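Denise Entwistle builds hand-held grippers at the bench she shares at Plornside, a members' workshop, and tries them out on a kitchen counter. The current pair is called Tarkus. Each one closes two padded fingertips through a set of pinned links.
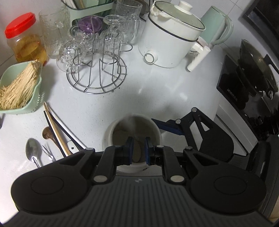

Words: Nunon Workshop Notes, 8th January

"The linkage came first," Entwistle says. "I drew it in December and cut it in aluminium as a trial. It was too heavy to hold for 27 minutes, so the next set was printed."

She keeps most of the play out at the pivots. The first pins were undersized and the tips wandered sideways under load. "You don't notice it on a block of foam. You notice it on a spoon handle."

The pads are blue and replaceable. She went through three grades of rubber before settling on the present one, and still isn't satisfied with its grip on glazed ware. A crock is her usual check: a hard, curved wall, with the pads bearing on both sides.

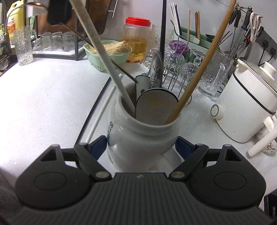

Issue 46

Asked whether motors are next, she is cautious. "Cho, the driver board, is half laid out. I'd like the return spring sorted first. At the moment the grip force depends on who's squeezing, and that's no good for comparing one run with another."

The colour of the pads has no significance. It was the roll on the shelf. The housings will be reprinted with a thicker wall at the pivot bosses, where one has already cracked.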